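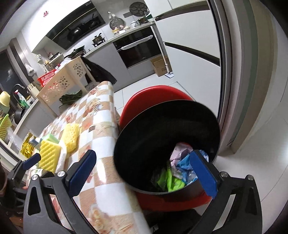
Can Machines Do the Chores Yet? Your Questions, Answered

We get a lot of mail at Katier about household robots, and we love it. Ánh Vương and Thư Lương went through the pile in July and picked the questions that come up most. If yours is missing, send it in!

So, can a robot clean my kitchen today?

Parts of it, if you're patient. Wiping a clear counter is within reach for several research arms, and floor machines have been good for years. A whole kitchen, with pots on the counter, jars behind them and a mop leaning where someone left it, is still a very long day's work for any machine we've tried. But the parts are getting better fast, and that's what keeps us up late reading papers.

Why are plastic bags such a big deal?

Because a bag has no shape of its own! A mug looks like a mug from every side. A crumpled bag looks different each time you put it down, and when three of them are bunched up together in a container, even finding where one ends and the next begins is tricky. Color helps (a pink bag against a green one is a kind case), but clear bags are rough on cameras. Thư calls bags her favorite test object and the rest of us have learned to live with the rustling.

How well does your own setup do with them?

In our last round we asked the arm to pull one bag from a bundle and set it aside. It managed 46 tries before we stopped for the evening, and it got a single clean bag on 40 of them. The misses were nearly all double grabs. Ánh was thrilled, and so was I. The year before, we didn't bother writing the numbers down.

Is it fast?

No. One bag took 40 seconds on average. You could sort the lot while the arm is still lining up its first grab.

What about dishes and sponges?

Dishes are going well, especially sturdy ones such as bowls and pots with a good rim to hold. Sponges are more fun than you'd think. They squash, so a gripper doesn't need to be perfectly placed, but scrubbing means pushing with the right force the whole way around a pan. The Grerlow team has a lovely demo of a wok being scrubbed. It still needs a person to hand over the sponge.

Can a robot put the groceries away?

Boxes and jars, often. Long green beans, not really, and anything in a bag brings you back to the problem above. Refrigerator doors have come a long way, though, and oven handles too, as long as there's no towel hanging on them.

Do shop floors have it easier?

Much easier. At the Tokport packing shop, one arm moves 285 cartons in a shift, all the same size, all arriving at the same spot. Your kitchen never makes that kind of promise.

Should I tidy up before a home trial?

Please don't! We want the patterned tablecloth, the crowded counter and the chair with something parked on it. A machine that only works in a bare room isn't much use to a family.

When can I buy one?

I don't know, and I'd be wary of a firm date from anyone. The Qureshi arm we use is a lab tool and isn't sold for homes. My hunch is that single-chore machines will come first, with laundry folding and table clearing near the front of the line.

Can I help?

Yes. Write to us with the chore you'd most like to hand off and tell us how you do it now, step by step, including the fiddly bits. Those are the parts we read twice.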